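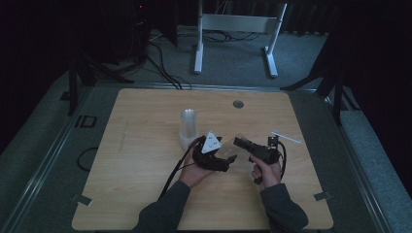

A pale wooden table with rounded corners.

The question of what a dining table is for has occupied this household for much of the past year. Readers who have followed these pages since the move to Baltemham will recall that the previous table was sold with the house, and that meals were taken for 13 weeks at a folding card table lent by a neighbor. The present entry records what was learned in choosing a replacement. It is offered to those who may be facing the same decision in a small home.

The first matter was size. The dining area in Baltemham is narrow, and it also serves as the passage between the kitchen and the back door. It had been assumed that the largest table the room could hold would be the correct one. Everett Whitfield, who has repaired furniture in the town for many years and was kind enough to visit one evening, advised otherwise. His practice is to lay newspaper on the floor in the shape of the proposed table, place the chairs, and live with the arrangement through a full week of meals. Our first newspaper table lasted until breakfast. It was not possible to open the oven while someone was seated at the near end.

The second newspaper table was shorter and was left in place for the full period. During that time it became clear that two of our chairs were seldom used and that their arms would not pass beneath a tabletop of ordinary height. They have been moved upstairs. The lesson for the reader is to measure the chairs before the table, including the height of any arms, and to write the figures down. A tape measure was carried to every shop we visited, and its use was never refused.

The second matter was shape. Square corners make good use of a wall, and a table that stands against one for most of the year may reasonably have them. Ours is walked past many times each day, often by persons carrying laundry. A bruise at hip height is a minor injury, but it is received again and again in the same place. Rounded corners were therefore made a requirement. An oval was considered and declined on the ground that it leaves little room for a serving dish when four people are seated.

The third matter was finish, and it produced the longest discussion. The writer's family had always kept dark furniture, polished in December before the relatives arrived and not much at other times. Dark wood has dignity. It also shows dust by ten in the morning and every fine scratch by noon. Houda Benjelloun, with whom the writer shared an office for some years, keeps a pale table that has served two children through all their school years. She wipes it with a damp cloth and dries it, and has it lightly sanded and oiled when it begins to look tired. Her table carries a ring from a hot pan, which she declines to have removed. After a long supper at her home, the argument for dark wood was withdrawn.

Price should be addressed plainly. A limit of 2,000 dollars was set before any shop was entered, with delivery included. This excluded most of the new solid tables we admired, and it was necessary to look at secondhand pieces with more patience than either of us possesses. Several were rejected for loose legs. Mr. Whitfield's instruction on this point was to place both palms flat on the top and push sideways with moderate force. A slight movement can often be cured by tightening the bolts. Movement accompanied by a creak usually means a failed joint, and the cost of repair ought to be taken from the asking price before any offer is made.

A few smaller points may be of use. Ask whether the legs can be removed, and measure the stairs and the front door regardless of the answer. Sit at the table in an ordinary chair for some minutes, and cross your legs if that is your habit at home. Many tables have a deep rail under the top which cannot be seen when standing and will be felt at every meal. Look at the wood by daylight if the seller will permit it, as shop lighting is generally warmer than the light in a north-facing room.

Felt pads were fitted under the chair legs, and the card table has been returned with a jar of plum jam. There remains the question of a lamp. The existing fixture hangs in the center of the room, where the previous owners evidently kept their table, and it now lights the floor beside ours. An electrician has been asked to give a price for moving it, and the matter will be taken up in a later entry.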